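**Great-grandfather changed his surname somewhere between the ship and the sheep station – where do I look?**

My great-grandfather got on a boat as Kaczmarczyk and turns up a few years later on the Jallari rates book as Randby. Same wife, same birthplace, same dreadful signature. I've been through 633 pages of scanned shire records, mostly other people's fencing disputes, and can't find any deed poll.

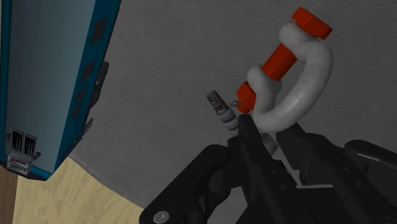 The family story is that he won the name at cards. The family also says we're descended from a duke, so I'm treating both with caution. Is there an index I've missed?

– Danica Lazarević

**Tadeo Gallardo**

You may be hunting for paper that never existed. Under common law he could simply start calling himself Randby, and provided he wasn't dodging creditors the government didn't much mind. Try his naturalisation file instead. Those often list "also known as", and the applicant usually had to advertise in a local newspaper, so search the digitised papers under both names and every misspelling you can stomach. Kaczmarczyk will have defeated the typesetter.
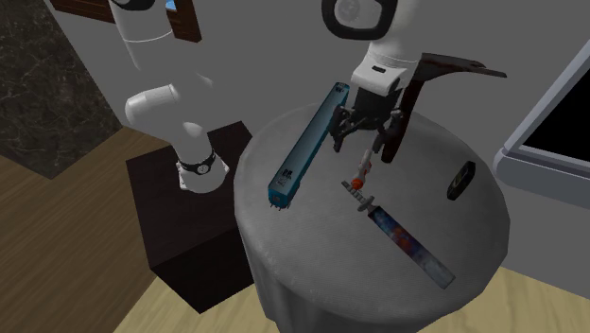

Check his kids' birth certificates in order, too. If the surname switches between two of them, you've got your window. And look for an earlier Randby in the district – plenty of men borrowed the boss's name.

**titano71**

My tree has 1000 people in it and I just copied the surnames off other trees. Saves heaps of time. There's a Randby in there married to his own aunt, if he's any use to you.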